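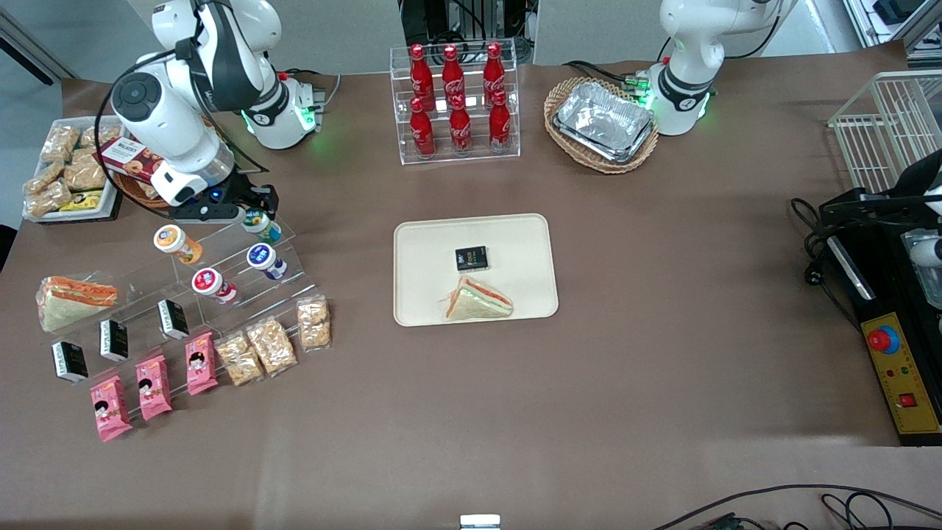 _Last changed: October, by Yuk-lan Tai_

# Stalska Shop Receipts

Itemized receipts from small grocery shops and kiosks in the Stalska district, typed up by hand from paper originals. The set was put together to study how the same product gets named on different tills.

## What is in it

- 3,000 receipts from 43 shops
- one row per line item, in `items.csv`
- one row per receipt, in `receipts.csv`
- a lookup table of shop types, in `shops.csv`

Shop names have been replaced with codes. Card digits, loyalty numbers and cashier names were left out when the receipts were typed.

## Columns in items.csv

| Column | Meaning |
|---|---|
| `receipt_id` | matches `receipts.csv` |
| `line_no` | position on the receipt, starting at 1 |
| `raw_name` | product name as printed |
| `clean_name` | product name after cleanup |
| `qty` | quantity or weight |
| `price` | line total, tax included |

`raw_name` keeps the till's own spelling, including cut-off words. Many tills stop at 19 characters, so "chocolate oat bar" fits and longer names don't. Anoma Patwary wrote the rules for `clean_name`; they are in `docs/cleanup.md`.

## Known problems

Faded receipts have gaps. A character that could not be read is typed as `?`. If a price was missing, the cell is blank and the receipt total was not used to fill it in.

Deposits on bottles are a separate line in most shops, but the shops on Jullero tills add them to the drink price. Filter on `till_type` in `shops.csv` if this matters to you.

Weighed goods use kilograms everywhere except shop S07, where the till printed grams. Those rows have not been converted.

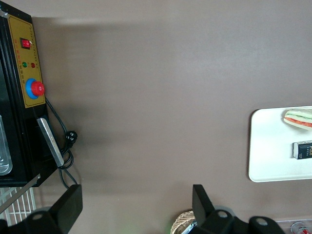
**Are discounts already taken off the line price?**

Only where the till printed them that way. Otherwise the discount has its own row with a negative `price`, right after the item it applies to.

## Checks

Chin-lung Liao retyped 700 of the receipts without seeing the first version. Differences were settled against the paper and are logged in `docs/diffs.csv`.

## Changes and contact

Send corrections to Da-eun Jin through the issue tracker, with the `receipt_id` and line number.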